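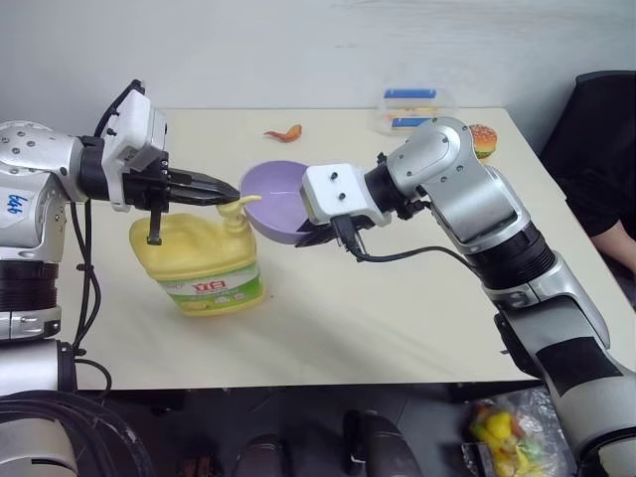 Washing-up liquid in pump jugs - dosing, dilution and pump heads
Household and Cleaning > Kitchen

sinkside_ray
Original poster
I have moved from the ordinary squeeze bottle to a large jug with a pump on top. The refill was cheaper per litre and the jug has a moulded handle, so lifting it is no trouble. Consumption has gone up, though. I put this down to the pump delivering a fixed amount whether I am washing a roasting tin or a single cereal bowl.

Two questions.

1. Has anyone measured what a full stroke delivers on a jug of this type?
2. Do you pump into the bowl, onto the sponge, or directly onto the item?

The jug is the Nileck one, screw-on pump with a thin curved spout. Water here is hard.

tapwasher
I measured mine on kitchen scales. Same sort of pump, different jug. Prime it first, discard the first two strokes, then put a small dish on the scales and zero it. Do a dozen strokes and divide. Mine came out at 5 g a stroke, which for this purpose you can read as 5 ml. The density is slightly above that of water but the error is smaller than the variation between strokes.

A half stroke does not give half the quantity. There is some dead travel at the top before the valve seats, so short presses are inconsistent.

old_enamel
5 ml is far too much for one bowl. A teaspoon of neat detergent will do a sinkful.

tapwasher
It depends on the concentration. Supermarket own brand and the concentrated sort differ a good deal. For a standard product and a full washing-up bowl of hot water I would not argue with one stroke. For a single item under the tap, yes, it is wasteful.

sinkside_ray
Original poster
Repeated the test this evening. Twelve strokes, 5 g each near enough, with one low reading where I think the pump drew some air. I will work on that basis.

Bostbridge_Lodger
Fit a collar on the pump stem. It sits between the head and the neck and limits how far the head travels. A short length of rigid plastic tube slit down one side will clip on. Cut it to half the length of the exposed stem and adjust from there.

I have had one on a hand soap pump and one on the washing-up jug since September. No leaks and no wear that I can find.

old_enamel
Or dilute it and leave the pump alone. One part detergent to two parts water in the jug, shake gently, leave to settle. You get a third of the detergent per stroke with no modification.

tapwasher
I would advise against diluting a whole jug. The preservative is dosed for the product as sold. Water it down and leave it standing in a warm kitchen for two months and it may go off. It also thins oddly. The salt in the formula controls the thickness, so it can turn runny well before you reach the ratio you wanted, and then it dribbles from the spout.

old_enamel
I have done it for years and never had one go off.

tapwasher
How long does a batch last you?

old_enamel
Two weeks, perhaps less. There are five of us.

tapwasher
Then I withdraw the objection in your case. Small batches used quickly are fine. I would still not do it with a large jug in a one-person household.

greyfold
On the second question in the opening post: into the bowl, held to the side of the spout and tilted towards it. The liquid lands on the inner wall and runs to the bottom, and you can see how much you have. If the bowl is flat on the worktop beneath a pump that tall, the last part of the stroke tends to land on the rim or the table. Shallow bowls are the worst for this.

It does need both hands, one on the pump and one on the bowl. Keep the press vertical. Pushing at the end of the spout tips a light jug once it is below a quarter full.

Bostbridge_Lodger
Disagree on the bowl. Sponge every time. Detergent put in the bowl is largely rinsed away before it does anything, particularly with a plastic bowl where the grease clings and needs rubbing.

greyfold
That holds for a bowl washed on its own under the tap. I use the first bowl as the soap bowl: one stroke, a little hot water, dip the sponge, wash everything else out of it, and wash the bowl itself last. Seven or eight items from a single stroke.

sinkside_ray
Original poster
I had not considered doing it that way. Does it cope with fat?

greyfold
Not well. Change the water after anything oily and wash plastic before the frying pan. Plastic picks up a film from greasy water and pale colours show it.

old_enamel
Has anyone used the Ivow replacement pump head? Mine has started to stick at the bottom of the stroke.

Bostbridge_Lodger
Try cleaning it before buying. Pump hot water through until it runs clear, then press and hold the head under hot water for a minute. Dried detergent around the stem is the usual fault. Check the neck size as well before you order anything. Mine wobbled on the thread because I had guessed.

old_enamel
Cleaned, and it returns properly now. Not ordering one.

sinkside_ray
Original poster
Update. Collar fitted, cut from an old pen barrel. Delivery is down to a bit over 2 g a stroke and reasonably repeatable if the head is pressed right to the stop. Using the soap bowl method for breakfast things and the sponge for pans. I have marked the liquid level on the jug with a strip of tape and will post the figure when it is empty.

tapwasher
Note the level with the pump in place each time. The dip tube displaces very little but the head weight will matter if you switch to weighing the jug.

sinkside_ray
Original poster
Noted. It will stay on.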